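One bin for soft plastic is one bin too few

The Woltlow soft plastics trial ends in June, and the proposal to make it permanent carries over the trial's central design decision without discussion. Households put all flexible packaging into a single bag, the bag goes into the kerbside recycling bin, and the sorting is left to the plant at Rindcombe. I think this is the wrong place to do the sorting, and the trial's own records support that view better than they support the proposal.

Flexible packaging is a shape, and the recycling stream treats it as a material. A bread bag is usually polyethylene. A crisp packet is commonly a film of polypropylene carrying a very thin layer of aluminium. A coffee pouch may combine polyester, foil and polyethylene bonded with adhesive. A cling wrap may be PVC. All of these crumple, all of them are light, and a resident who is told to collect "scrunchable plastic" will collect the lot. The scrunch test is easy to remember, and it tells the operator of an extruder almost nothing.

The trial enrolled 3,552 households and collected 3,097 kilograms in its first collection period. The summary report treats the second number as the result. It is an intake figure, taken on a weighbridge with the bags still tied, and it includes residual food, water, receipts, the collection bags themselves and whatever else was inside. Nothing in the summary says how much left Rindcombe as saleable bale. The figure for that is in an appendix, as a percentage of "processed material", with no definition of what counted as processed. If a bag was set aside before the line because it was visibly fouled, it appears to have left the denominator as well.

I would like to see three masses reported for every period: what came in, what went out as bale by polymer grade, and what went to landfill. They should balance to within a stated moisture allowance. Metal recyclers have done this for decades and it does not require new equipment.

The usual answer to the sorting problem is near-infrared detection. It works well on bottles and trays. Film is harder. It overlaps on the belt, it lifts in the air stream, and a multilayer film will often return the signature of whichever layer faces the sensor. Metallised film reflects strongly and can confuse the reading altogether. A plant can compensate by slowing the belt and spreading the load, and then the cost per tonne goes up, for a product whose price is already low. Rindcombe's line was specified for rigid containers, and the film unit was added at the end of it, after the steps most likely to wet and dirty the film.

Skovgate took a different approach. The program there is smaller and less polished, and it is rarely mentioned in the Woltlow papers. It asks households to separate clear and lightly printed film from everything else flexible. Clear goes into the collection bag. Foil, metallised and heavily coloured packaging goes into general waste, and the leaflet says so in plain terms. Participation is lower. The total mass collected is lower too. What arrives is a material that a reprocessor can buy without a discount for uncertainty.

There are fair objections to the Skovgate rule. It sends some recoverable film to landfill: a printed polyethylene bag may be perfectly good feedstock, and a resident following the rule will throw it out. It also admits some clear films that are not polyethylene, such as clear polypropylene or laminates with a nylon barrier layer. Clarity is a proxy. My argument is only that it is a better proxy than scrunching, and that it fails in a direction the plant can handle. Mixed clear polyolefins have uses. Polyolefins mixed with aluminium and polyester have fewer, and the ones that exist (bollards, low-grade board) are limited by demand and already well supplied.

A second objection is that households will not follow a two-way rule. The audit carried out at the Cáceres Street depot is relevant here, though it was done for another purpose. Staff drew a sample of 2,000 items from trial bags and classed each as clear, printed or metallised by eye. The classification sheet shows very little disagreement between the two shifts. People who had been given one short briefing could apply the distinction quickly and consistently. A depot worker at a bench is not a resident at a kitchen sink at seven in the evening, and I would not push the comparison far. It does suggest the categories themselves are easy to see, as they are with ordinary snack packaging.

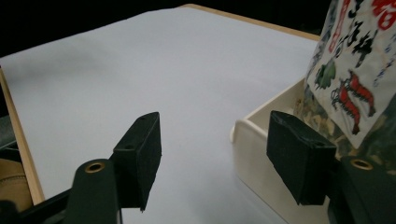
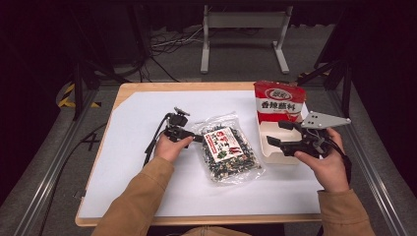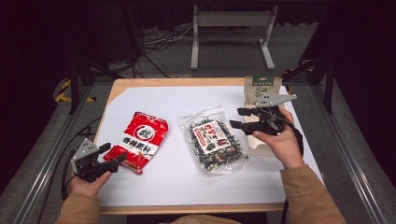
Second picture: clear plastic bag. Third picture: red and white foil bag at left, clear bag of seaweed in the centre.

The distinction will not survive a badly written leaflet. The Woltlow leaflet has a page of icons at a size that cannot be read on a fridge door, and it uses "soft plastic", "film" and "flexibles" for the same thing. A permanent service should use one term. It should also give up on the list of named products, which is out of date as soon as a manufacturer changes supplier, and put the test in words: if light comes through it and it is empty and dry, put it in the bag.

None of this relieves the producers. A labelling scheme that stated the polymer on every flexible pack would make half of this essay unnecessary, and a levy that rose with the number of bonded layers would deal with a good part of the rest. Both are matters for a higher level of government and neither will be in place when the Woltlow contract is signed. The contract can still be written so that it pays on bale mass by grade, with intake reported and unpaid. At present it pays on intake -- the draft schedule is explicit on the point -- and a contractor paid on intake has every reason to welcome the coffee pouches.

I would extend the trial by one collection period, run half the routes under the clear-film rule, and publish both mass balances in the same table. The routes are already divided between two trucks, so the loads can be kept apart as far as the weighbridge at no extra cost. Beyond that point Rindcombe would need to run them on separate shifts and record the changeover.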